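Inicio Programa Ponentes Materiales Sede Contacto

Notas del ponente. Cómo dar de comer a un brazo: recogida de ejemplos de agarre en cajón
19 de octubre de 2019

(Esperar a que entren los del café. Si a los dos minutos siguen entrando, empezar igual.)

Buenas tardes. Trabajo en Goletti, en un proyecto que se llama Vorkik, y mi oficio consiste en dejar cosas dentro de un cajón para que un brazo robot intente sacarlas. Cuando falla, lo apunto. Cuando acierta, también lo apunto y vuelvo a meter la cosa en el cajón. Tengo una carrera de cinco años.

La charla va de los datos. La red la explicó esta mañana gente que la entiende mejor que yo, y quien quiera ver la función de pérdida la tiene en el artículo. Yo vengo a contar lo que pasa antes, que en los artículos ocupa un párrafo y en la vida real ocupa de octubre a marzo.

DIAPOSITIVA 2. La cifra

2994 intentos de agarre. Dejarla en pantalla un momento, que se lea.

Esto es lo que tenemos etiquetado y limpio. A quien viene de imágenes de internet le dará ternura. Los de robótica, en cambio, suelen preguntar cuántas pinzas hemos roto. (Pausa. Si hay risas, bien. Si no, seguir sin mirar a nadie.)

Un intento es: foto del cajón, punto elegido, ángulo elegido, bajada, cierre, subida, veredicto. El veredicto es un sí o un no. Al principio teníamos una tercera categoría, «más o menos», y duró hasta que vimos que cada uno la usaba para lo que le daba vergüenza llamar fallo. La quitamos y revisamos todo lo que había dentro. Resultado: 98 ejemplos, casi todos fallos, y una tarde de silencio en el laboratorio.

DIAPOSITIVA 3. De dónde salen los objetos

Pregunta que me hacen siempre: ¿por qué esos objetos? La respuesta noble es que queríamos variedad de forma, rigidez, peso y textura. La respuesta contable es que había un presupuesto para material fungible y una tienda de todo a cien a la vuelta de la esquina. Las dos son ciertas, y en la memoria del proyecto solo aparece la primera.

El catálogo tiene 44 objetos. Criterios, por orden de utilidad:

- Que quepa en la pinza por algún lado. Parece obvio. Compramos una ensaladera.
- Que se deforme, al menos en una parte del catálogo. Con piezas rígidas el modelo se vuelve muy seguro de sí mismo enseguida.
- Que se pueda comprar otra vez igual. El juguete favorito de todos dejó de fabricarse y hubo que retirarlo del conjunto de prueba.
- Que no ruede. Este criterio lo incumplimos aposta en algunos casos, para que el sistema sufra un poco.

Los textiles merecen capítulo propio. Un trapo se puede coger casi desde cualquier sitio, con lo cual infla el porcentaje de éxito de una manera preciosa. En el primer informe íbamos de maravilla. Luego separamos los resultados por tipo de objeto y dejamos de ir de maravilla. Consejo, y lo digo despacio para quien tome notas: tabla por objeto desde el primer día, aunque duela.

DIAPOSITIVA 4. El reparto inicial

Aquí es donde metimos la pata con más elegancia.

Durante las primeras semanas, el que preparaba el cajón colocaba los objetos a mano. Una persona colocando objetos «al azar» hace bodegones. Los separa, los reparte, deja su aire entre uno y otro, pone el grande en una esquina. El modelo aprendió a moverse en bodegones y el día que volcamos los objetos de golpe desde una caja se quedó como un turista en hora punta.

Solución: volcar. Se meten en una caja, se agita, se vuelca. Si algo cae fuera del cajón, se queda fuera y ese intento se hace sin ello. Hay que resistir la tentación de arreglarlo. A mí me costó un mes y tengo testigos.

De los ejemplos colocados a mano conservamos 805. No los tiramos, los marcamos con su propia etiqueta y los usamos solo para preentrenar. Si alguien de la sala tiene datos de bodegón, no los borre, pero que no se mezclen con los otros.

DIAPOSITIVA 5. El puesto

(No leer la diapositiva. Contar solo lo que cambia respecto a otros laboratorios.)

Cajón metálico, poco hondo, con las paredes inclinadas. La inclinación viene bien, porque deja entrar la pinza cerca de la pared. También viene mal: lo que se apoya en la pared queda torcido y el agarre vertical, que es el que más usamos, le resbala.

El cajón va sujeto con pinzas de muelle, y en la mesa hay marcas de cinta azul de pintor. La cinta es el componente más barato del sistema y el que más nos ha salvado. Si alguien le da un golpe a la mesa con la cadera, y alguien se lo da, las marcas dicen adónde hay que volver. Antes de la cinta recalibrábamos por intuición. Hay una semana entera de ejemplos desplazados un par de centímetros que todavía me despierta por las noches.
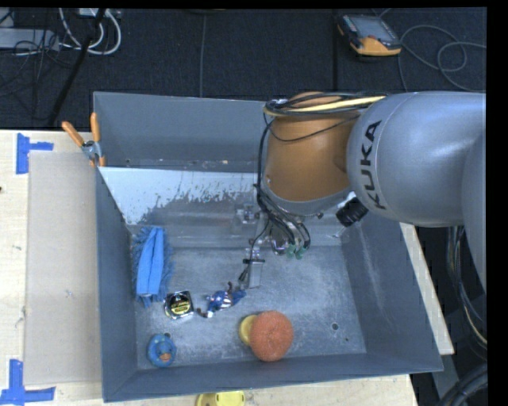
Lo de limpiar el cajón fue motivo de debate. Un bando quería fondo impecable en cada sesión, por la segmentación. El otro sostenía que en una fábrica nadie va a pasar la bayeta para que el modelo esté a gusto. Ganó el segundo bando, en parte por argumentos y en parte porque limpiar da pereza. Con polvo en el fondo la cámara de profundidad ve alguna tontería más, y el modelo aprende a no hacerle caso. Eso queremos.

Una nota sobre los cables. Todo lo que cuelga de la muñeca se mueve con ella, y si cuelga de más acaba entrando en la foto previa. Tuvimos una temporada en que la red le había cogido cariño a un cable y proponía agarrarlo con una confianza altísima. Desde entonces el brazo se aparta antes de cada foto. Cuesta tiempo por intento y lo doy por bien pagado.

DIAPOSITIVA 6. Quién etiqueta

El veredicto automático mira la apertura de la pinza al subir. Si está cerrada del todo, fallo. Si no, acierto. Funciona hasta que se coge algo muy fino, que la pinza considera inexistente, o se cogen dos cosas a la vez, que la pinza considera un éxito rotundo.

Por eso hay una persona delante con un botón. La persona se aburre. Y una persona aburrida aprueba cosas. Hicimos turnos cortos y pusimos una segunda revisión con el vídeo, a ciegas, sin saber qué había dicho la primera. Donde no coinciden, el ejemplo va a una carpeta llamada Kolincombe, por razones que se remontan a una cena y que no caben en el turno de preguntas.

(Aquí alguien preguntará si Kolincombe es un acrónimo. No lo es.)

DIAPOSITIVA 7. Lo que haríamos distinto

Guardar los fallos con el mismo cuidado que los aciertos. El primer mes, cuando el brazo se paraba por exceso de fuerza, el programa cerraba la sesión sin escribir nada. O sea que perdimos justo los fallos más instructivos, y nos quedamos con la impresión de que el robot era prudente.

Anotar qué objetos había en el cajón en cada intento, todos, y no solo el que se cogió. Lo estamos reconstruyendo ahora a partir de las fotos. No se lo deseo a nadie.

Cambiar una sola cosa cada vez. En marzo cambiamos la luz, los dedos de la pinza y la versión del controlador en la misma mañana. Mejoró todo y no sabemos por qué. Sigue sin saberse.

Los compañeros de Goodwin, que trabajan con un puesto parecido, nos pidieron los datos para probar su modelo. Se los mandamos con un LÉEME de una página. Nos contestaron con tres páginas de dudas. El LÉEME actual tiene cuatro y está escrito casi por entero con sus preguntas, así que recomiendo el método: mandad los datos pronto a alguien que no os tenga cariño.

DIAPOSITIVA 8. Preguntas

Si preguntan por simulación: sí, la probamos. En simulación los trapos no se comportan como trapos. Las piezas rígidas, bastante bien. No extenderse, que hay una charla entera sobre eso mañana.

Si preguntan por publicar el conjunto: depende del departamento jurídico, que lleva un tiempo mirando una esponja.

Si preguntan por la ensaladera: la tenemos en la cocina, con fruta.

Si no pregunta nadie, pasar el vídeo de los fallos, que dura dos minutos y siempre gusta.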